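Dog control / Draston bye-law: lead length and muzzle wording

kerbside_558
The Draston draft now defines a short lead as 200 cm, measured from collar to hand. The old order said "under close control" and gave no figure. I prefer the new text. A warden can measure a lead.

mulcahy_rd
It measures the wrong thing. A dog with a bite history on a 200 cm lead can still reach anyone on the Mulcahy Road footpath. The muzzle clause is the one that matters, and it only applies after a second report.

kerbside_558
Second report within 13 months, per clause 4. Trasach has the same clause and logged 473 reports under it last year.

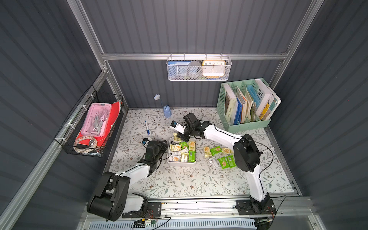 Does the muzzle clause cover dogs inside a parked car?

Only where the window or boot is open to a public footpath. A closed vehicle counts as private premises under clause 2.

fenceline
473 reports is not 473 bites. Trasach counts loose dogs, barking and chasing on the same form. You can't use that total to argue for or against muzzles.

kerbside_558
Agreed, the form is poor. I was giving it as a measure of workload.

mulcahy_rd
Then workload is the objection. Fullent dropped its second-report rule in December and went to an assessment after the first bite. Fewer forms, and the owner gets a decision in writing.

fenceline
The Fullent assessment has no appeal stage. I would not copy it as it stands. Add an appeal and I'd support it over clause 4.

mulcahy_rd
Comments on the draft close on Sunday. Quote the clause number or they file it as general.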